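Table Setting and Clearing Study: Call for Participants

Naylor Household Research
Posted 12 February 2020

Naylor is recruiting adults for a study of how people set and clear a single place at a table. The work covers plates, cutlery, placemats and serving trays. It is funded by Cledell, a maker of tableware for care homes and residential dining rooms, and the results will be used in the design of its next range of trays and flat-rimmed plates.

Sessions take place at our test kitchen in the Simetti Building, second floor. Each participant attends two sessions. The first lasts 67 minutes including breaks. The second is shorter and is booked at the end of the first.

What the work consists of

You will stand or sit at a table and carry out short household tasks with ordinary objects. No cooking is involved and no food is served during the tasks. A typical block contains the following:

Lay a placemat square to the table edge.
Put a plate on the placemat.
Put a fork to the right of the plate.
Clear the plate and the fork onto a tray.
Return all items to the side shelf.

Each block is repeated with a different starting layout. In some layouts the tray overlaps the placemat, and in others it stands clear of it. The fork may begin with its handle toward you or away from you. You will be told the finished layout but not the order of the steps. Please work at the speed you would use at home. Speed is not scored.

The standard set is one round plate with a wide rim, one fork, one striped placemat and one rectangular tray with rounded corners. Later blocks add a second plate, a soup spoon and a water glass. All items are washed between participants.

Why we are doing it

In January we ran a pilot to check the task list and the table height. Two matters came out of it that the main study has to settle.

The first is the raised rim of the tray. A low rim lets a plate slide on without being lifted over an edge, but it gives less of a stop when the tray is carried. The pilot used one rim height only. The main study uses three.

The second is the space between the plate and the near edge of the table. When a tray is put down in front of a setting, it takes up the area where a person would normally rest the forearms. Pilot participants dealt with this in different ways. Several moved the tray to one side before starting. Others left it in place and reached over it, with one hand at the plate and the other at the tray.

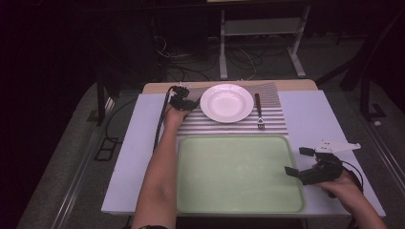 I always put the tray down first and then found I had nowhere to bring the plate in from, Aditz wrote on the feedback form after the pilot, and asked whether the tray could start on the left for people who carry with the right hand. The fork was the slow part for me. It is easy to pick up from a placemat and much harder to pick up from a smooth tray, so a tray with some texture would get my vote.

The request about the left-hand start has been adopted. Participants may now choose the side for the last block of each session. A textured tray has been added to the second session.

Who can take part

You can apply if you meet all of these conditions:

You are 18 or older.
You can stand for 20 minutes at a time, or prefer to do the full session seated. Both table heights are available.
You have normal or corrected vision.
You can follow spoken instructions in English.
You have no open cuts or recent injuries on either hand or wrist.

Left-handed people are especially encouraged to apply. The pilot group was mostly right-handed and the main group needs to be more evenly split.

Experience in food service is neither required nor a bar to taking part. If you have worked as a server, in a cafeteria or in a care home dining room, state this on the form. Your results will be grouped separately, as trained staff tend to clear a setting in a fixed order.

People currently employed by a manufacturer or seller of tableware cannot take part.

Number of places

There are 200 places. We expect to fill them in the order in which complete forms are received, subject to the balance of left-handed and right-handed participants. Once the places are filled, a waiting list will be kept until the end of the study.

What to wear

Wear short sleeves or sleeves that can be pushed above the elbow. Both forearms need to be free. Remove rings, bracelets and watches before the session. A locker is provided. Long hair should be tied back if it falls past the shoulder.

Do not use hand cream on the day of the session. It leaves a film on the plates and changes the grip.

What is recorded

Hand movements and the position of objects on the table are recorded for every block. Sound is not recorded. Your face is not needed for the study and is removed from any material in which it appears.

Records are stored under a participant number. Your name and contact details are kept in a separate file and deleted once payment has cleared. 

Payment

Payment is $67 for the first session and the same amount for the second. Payment is made by check or bank transfer at the end of each session. If you stop before the end, you are paid for the full session you attended.

Parking behind the building is free for participants. Bus fare is refunded on presentation of a ticket or card statement.

Breakage

Plates and glasses do get dropped. You will not be charged for anything that breaks. If something falls, step back from the table and leave it on the floor. Staff will clear it and reset the block.

Session outline

Arrival, consent form and locker.
Measurement of hand length and reach, and setting of the table height.
Two practice blocks, not used in the results.
Task blocks one to four.
Break. Water and coffee are available in the hallway.
Task blocks five to eight.
Short written form on which tray and layout you preferred, and why.

The written form matters to us as much as the recordings. Please allow time for it and do not reduce it to single words. Comments on small matters are useful: a rim that digs into the finger, a placemat that creeps when a plate is moved, a plate that is hard to lift from a flat surface.

How to apply

Collect an application form from the Naylor front desk on the ground floor of the Simetti Building, or ask for one to be mailed to you. Complete both sides. Give your dominant hand, your height, the table height you prefer (standing or seated) and the times of day you are available. Forms with the availability section left blank cannot be processed.

Return the form to the front desk or by mail to Naylor Household Research, Room 600, Simetti Building. Mark the envelope "Table Study."

You will receive a reply with a proposed time. Confirm it within three working days or the place will be offered to the next person. One change of time is allowed. If you have a cold or fever on the day, call the front desk and we will rebook you without counting it as a change.

Participants from the pilot may apply again for the second session only, and should write "pilot" at the top of the form.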